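Moving my home server off the old laptop

So I finally did it. The old laptop that has been sitting on the shelf behind the TV, running my file shares and backups with its lid half open (it overheats if you close it), has been retired. It took most of a Saturday and a fair bit of muttering, but everything now lives on a little Hornoteck mini PC that I picked up secondhand.

I'd been putting this off for ages. The laptop worked! It had a dead battery and a missing F key, and the fan sounded like a hair dryer whenever the photo backup kicked in, but it worked, and I had no real memory of how I'd set half of it up. That last part was what scared me. There was a config file in there with a comment that just said "don't touch this one" and I have no clue what past me was worried about.

The new box came with 16 GB of memory and a 500 GB drive, so already a big step up. I went back and forth on what to install. I've used Drollia on my desktop for years and I like it, but the server version always felt a bit bare to me, and I'm lazy about updates. In the end I went with Prumik, mostly because the installer lets you set up the network share and the user accounts in one go, before the first boot.

The install itself went fine, apart from the part where I wrote the image to the wrong USB stick and wiped a bunch of old music. (It was backed up. On the laptop. Which I had just unplugged.)

Copying the files over was the slow bit. I had a little over a decade of photos, plus documents, plus a folder called "misc new" that I refuse to open. I started out copying over wifi like a fool, watched the progress bar for a while, then went and dug out a network cable. Much better. I left it going, made dinner, and it was done by the time I'd washed up.

Then came the backups. On the laptop I used a script I'd written myself, and it was 200 lines of me learning how scripts work. I looked at it again, sighed, and switched to Tokarz. It does snapshots, it cleans up the old ones, and it sends me an email if a run fails. I have it set to go at 4 in the morning and keep two weeks' worth. One thing to watch for if you try it: the default settings skip hidden folders, so go into the options and turn that off before your first run. I only noticed when I tried a test restore and my mail settings weren't there.

And please do a test restore! I know, I know, everyone says it. I'd never done one with the old setup, not once, and looking at that script now I'm not totally sure it would have gone well.

What's left is the printer. It used to be shared through the laptop and now it isn't, and the new box can see it on the network but prints everything as one blank page and then a page of symbols. I've tried two drivers so far. If you've got one of these going with Prumik, leave me a comment, I'll try pretty much anything – for now I'm walking over there with a USB cable every time I need to print a return label.
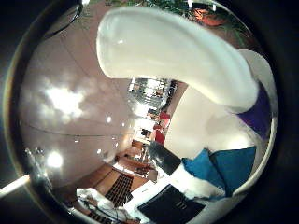 Recent posts

- Why I gave up on my fancy keyboard layout
- Drollia on the desktop, one year in
- Cleaning out my bookmarks (again)
- A quieter fan for the living room PC
- Sorting old photos without losing your mind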